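Workshop > Notebooks > Bench 2 > Drinks and tableware

Wed 20 October
Rachid Naciri
2 comments · 0 shares

Continued from the last entry, where I stopped at cup stability. Today was paper, cups and straws.

Table covering first. The old plastic sheet is gone. It curled at the corners after every wipe-down and the cups crept on it when the table was bumped. Replaced with brown paper from the Filberg roll, one large rectangle over most of the top. Cut it with the long knife against the steel rule, curl side down, taped on the underside of the sheet only. Tape on the upper face leaves a ridge, and a cup set on the ridge leans. Left it flat overnight under the two catalog boxes before use.

Paper takes water badly. A spill of 8 ml left a cockled patch that was still raised after 40 minutes. Rule for now: fill cups at the sink, carry them over, blot the base on a towel before setting down. If a patch does cockle, change the sheet. Ironing it was tried in January and made it worse.

Cups. The Nikzad cups are the stackable kind, and two stuck together feel like one heavy cup. Check by looking into the rim before filling. Separate by twisting; pulling straight up spills whatever is in the top one. Colton wants the stack stored rim down on the shelf to keep dust out. Agreed, provided the shelf gets wiped first.

The base is the weak point. Empty, a cup tips from a light push at the rim. With 2 cm of water it stays put under the same push. Did not test fuller than that, as the paper would pay for it.

Straws. Opened the Jellik packet, 33 usable, the rest creased in shipping. A creased straw folds at the crease as soon as the tip meets the bottom of the cup, so those went in the scrap bin. Thin ones behave differently from the wide smoothie ones:

- thin straw held near the top flexes if it touches the rim on the way in
- held too hard, the wall flattens and stays flattened
- let go in an empty cup, it slides round the rim and ends up leaning, never upright
- in water it lifts slightly and drifts to the wall

For stirring, keep the straw vertical and off the bottom. Small circles. Large circles walk the cup across the paper.

Color matters more than expected for setup. Clear straws were hard to find against the cup wall and got knocked twice. Pink in a light blue cup is easy to see from the stool, so that pair is the default until the packet runs out. Reorder through Rernetthorpe, same length, unwrapped.

Still to do: trim a spare sheet, label the scrap bin, ask Colton Kowalchuk where the second towel went.
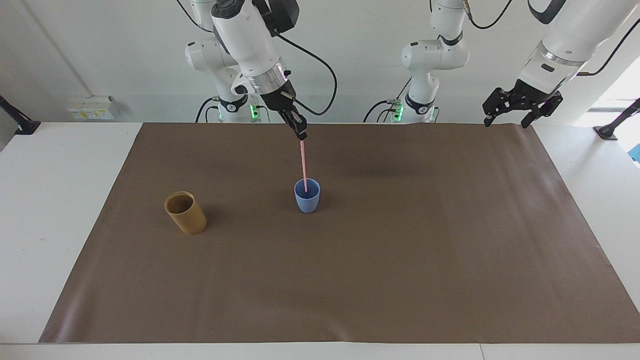
Reorder should also cover a second roll of paper in the same width, so that the spare sheets lie flat with the current one. Colton has the order form. Next session starts with the wide straws.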